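Subject: Re: [suddale-craft] Blackout cloth for the fall booths - is it worth it?
From: Rimantas Sakalauskas
To: suddale-craft list

On Tuesday the Groslow stall wrote:

> We went with the Rätsep blackout cloth this year, 20 panels of it,
> and I can't say enough good things. It blocks all the light, it
> never creases, and it makes everything you put in front of it look
> twice as expensive. At 349 for the bundle it's a steal. I think the
> whole list should go in on a bulk order before September and have
> matching booths. Shoppers trust a fair that looks like one thing.

I've read this three times and I'm still not sold, so let me say why before somebody starts collecting money.

First, the price. 349 is the bundle without hems. If you want the edges finished and ties sewn on, the price list I was sent adds 209, and that's before shipping. I asked Rätsep twice whether the ties are included in the "booth ready" version and got the same brochure back both times. Maybe there's a good answer. I'd like to see it in writing.

Second, "never creases." Every black cloth I have ever owned creases. You fold it in September, it sits in a tub until spring, and it comes out with a grid on it like a road map. Steam helps. Hanging it up overnight helps more. If the Rätsep stuff really is different, fine, bring a panel that has been folded in the tub all winter and let us look at it. A sample fresh off the roll proves nothing to me.

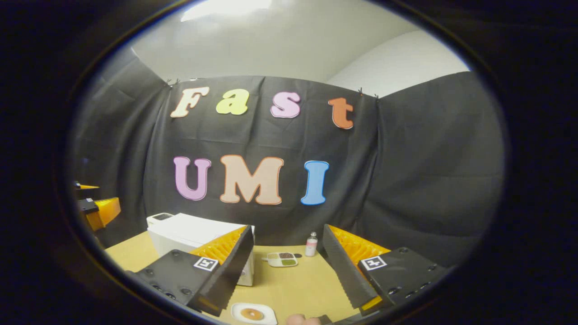 Signs are where I think black cloth does earn its keep, and I'll give Groslow that much. A plain dark back makes any sign easier to read from across an aisle, and you don't need to buy a printed banner to get there. Big cut-out letters fixed straight onto a black curtain, seven of them in two rows, will do it, and if you look at the cloth behind them you can see the faint creases running across, which is my point from the paragraph before. I can live with that much. But then the letters are doing the work, and any black cloth would have done for the back.

Third, the matching booths. I know I'm in the minority here. We tried matching table covers at the Dedusach fair and what I heard all day was people asking which stall they had already been to. A woman came back to me to return a mug she'd bought two booths down. My own sales were 254 for the day, and the year before, with my ugly green checked cover, I did better. One fair isn't proof of anything, and the weather was bad both days, but nobody on the "matching" side has shown me a number at all. Where does the line about shoppers trusting a fair that looks like one thing come from? Did somebody ask them?

Fourth, light. Half of us are under the overhead strips in the Suddale hall and the other half are by the doors. Black behind you soaks up whatever light you have. For silver or glass that's great. For dark wool, brown pots or anything in leather, you're putting dark things in front of a dark wall and then buying clip lamps to fix it. Has anyone added the lamps to the 349? And the extension cords, and the fee the hall charges for a second outlet?

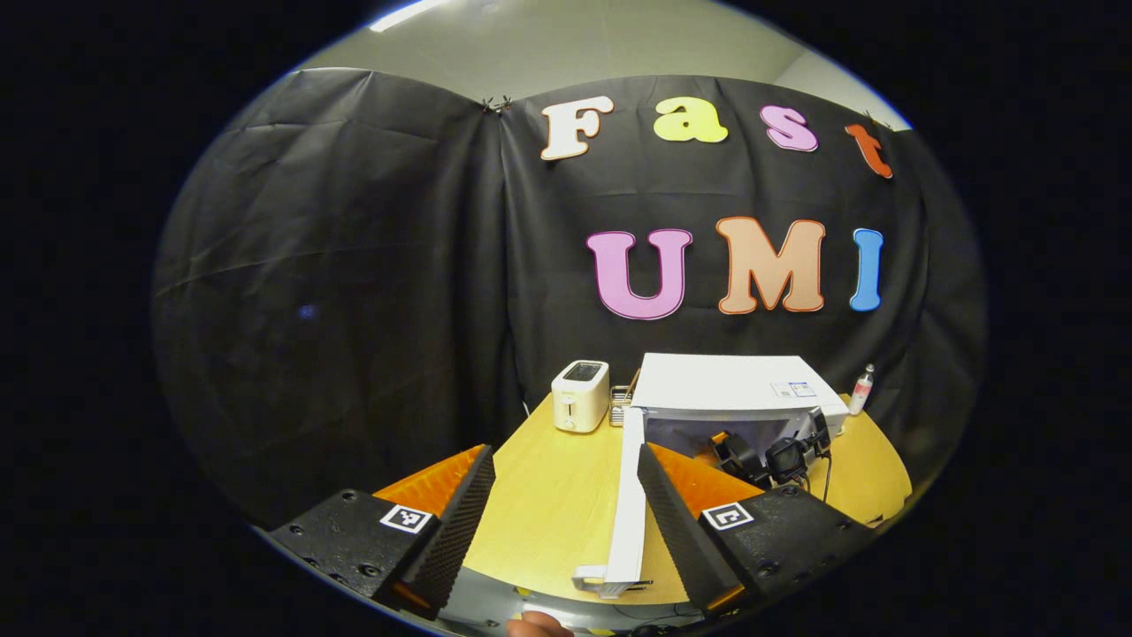 The same goes for heat. I was in a booth with three closed sides two summers ago and by two in the afternoon I was standing out in the aisle to breathe. Black cloth on the back only, okay. Back and both sides, in that hall, with lamps on, I'd want to hear from someone who has done a full day in it.

What I'd suggest instead, and this costs nothing: anyone who already has dark cloth, whatever make, puts it up at the next fair, and anyone who doesn't leaves their booth alone. Write down what you take and what the weather was. Then we talk about a bulk order. If the cloth is as good as Groslow says, it will still be for sale afterward - the "steal" price has been on that brochure as long as I've been getting it.

And please, whoever ends up ordering, ask about the fire certificate. The hall wanted to see one for my old side curtain and I had to take it down at seven in the morning with people already setting up around me. The brochure says "up to standard" and doesn't say which one.

Rimantas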